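Bench book, small room, Wendale
January 25, 2022

Cups again. Trinidad Figueroa has signed off the paper liners, so there was no putting it off any longer: back to the pair, green and grey, and the question of which of them people will reach for when both are offered. Soledad's view is green. My view is that I'd like a tea.

Set up on the white table, against the back wall. Cleared it first, which took longer than the setting up. The grey one went down beside the green, as near as makes no difference to touching, with the blue tape over to the right. The tape stays where it is. I mention this for whoever tidied in September and peeled up the lot. 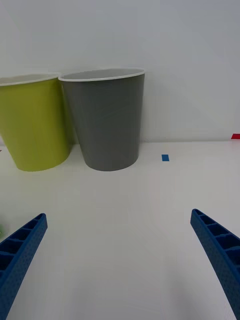 Green and grey, back of the table.

Dimensions as per the Prurkel sheet, which gives the capacity of both as 297 ml. I got the same from the green and have written it in the table overleaf. For the grey I got 234, then realised I'd been reading the wrong side of the jug. Did it again, got 297, crossed out the first one neatly so it looks intentional.

Notes on looks, for Soledad Vidal, who asked for "impressions":
- Grey is quiet. You could put it in any kitchen and forget you owned it.
- Green is not quiet. Under the ceiling lights it wanders off towards yellow, and I have now heard it called lime, olive, pea and "that one". Please can we settle on a name before the labels go to Edar.
- The white rim does both of them a favour. Keep it.
- Both are wide at the mouth and narrower at the foot. Fine for stacking, less fine for elbows.

Stacking: green into grey goes in sweetly and comes out with a noise. Grey into green, same, slightly ruder noise. Ten goes each way, no marks on the rims that I could find with the lens. Stood them side by side again afterwards and had the tea. 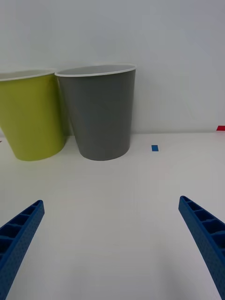 Left to do

Order number for the next lot. Aguirre quoted for 3,000 and the stores list says we have 1,114 already, though the stores list also says we have a kettle.

Ask Trinidad whether the lids are part of this job or the next one. I have been behaving as though it's the next one.

Drop test moved to the corridor, where the floor is harder and the audience smaller. Soledad has the form.

More blue tape.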